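Maëlys Le Goff
February 17, 2022

Thread: I have spent my week off emptying and refilling one white cabinet. I am an adult with a degree. Please mute accordingly.

Background for the newcomers. When I moved in last July, Annick Guillot (downstairs, owns a drill, fears nothing) helped me put up a white cabinet in the hall. It was meant to hold shoes. It has held everything except shoes.

Contents as of Monday morning, from memory: one iron, two bags of bags, the manual for an oven I left behind in another apartment, candles, a single ice skate, and a jar of screws that belong to the cabinet. I try not to think about the screws.

The plan was to put the pale blocks in there. You may remember the blocks. I bought them from Cordier's closing-down sale because they were cheap and smooth and I thought I would become a person who does something with blocks.

I have not become that person. Yannick Lemaire asked what they were for and I said "display." He asked what they would display. We moved on to soup.

First I took everything out. If you've never done this, set aside an afternoon and some dignity. The hall is narrow, so the contents went onto the stairs, where Loïc Lebrun from the top floor had to climb over them with a bicycle. He was very nice about it in a way I'll be hearing about until summer.

Then I wiped the inside down with Pavidard, which is the only cleaner the shop on the corner sells and which smells like a lemon that has been told bad news. Two rounds. The cloth was gray after the first one and slightly less gray after the second, and I called that finished.

A word about the screw holes. Flat-pack people give you extra holes so you can move the shelf up and down as your life changes. My shelf has been in the same position since July. My life has changed only in the direction of more bags.

I did consider moving it. I got as far as holding the screwdriver. Then I remembered the jar, and that I didn't know which screws in it were spare and which were load-bearing, and I put the screwdriver in the kitchen drawer where I'll never find it again. 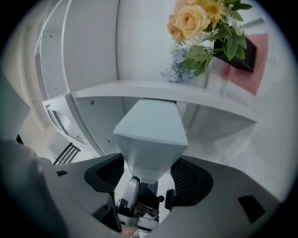 One block, one white shelf, big day for both.

There was a question of orientation. Upright, they look like a very small bank. Flat, they look like something I forgot to throw away. I tried a mix and it looked like a bank that had been through something.

Évan Vasseur, by text, from a beach: "Have you tried stacking them." Yes, Évan. It was the first thing I tried. They are blocks.

Stacking lasted until I closed the hall door at a normal human speed. I have now learned that the hall door and the cabinet share a wall, and that they're close.

So they're standing in a row at the back, with a gap between each one. The gaps took longer than the wiping. I used a folded receipt as a spacer, and I'm not going to say how many times I started over, but the receipt gave out before I did.

Someone always asks, so: the cabinet is the plain white one from Jistetti, the one without doors. I bought it without doors on purpose because I believed open storage would keep me tidy. Let that be a lesson about what I believe.

Things that did not go back in: the ice skate (donated – I hope someone out there has the other one), the oven manual, most of the candles. Things that went back in even though I had a firm rule about it: both bags of bags.

The iron now lives on top of the fridge. I know. It's temporary, in the sense that everything is.

Annick came up this evening to inspect. She looked at it for a good long while, pressed on the shelf with two fingers, and said, "It's holding." From Annick that's a parade.

She then asked where the shoes were going.

The shoes are by the front door, in a heap, where they've been since July. They seem settled. I don't want to disrupt them.

Replying to a few of you at once: no, I don't want to sell the blocks. No, I won't paint them. Yes, I've seen the thing where people turn them into bookends, and it would need me to own a shelf that isn't already full of blocks.

Next job is the drawer under the kettle. I opened it a crack tonight and something in there pushed back, so I've closed it again and I'm going to bed.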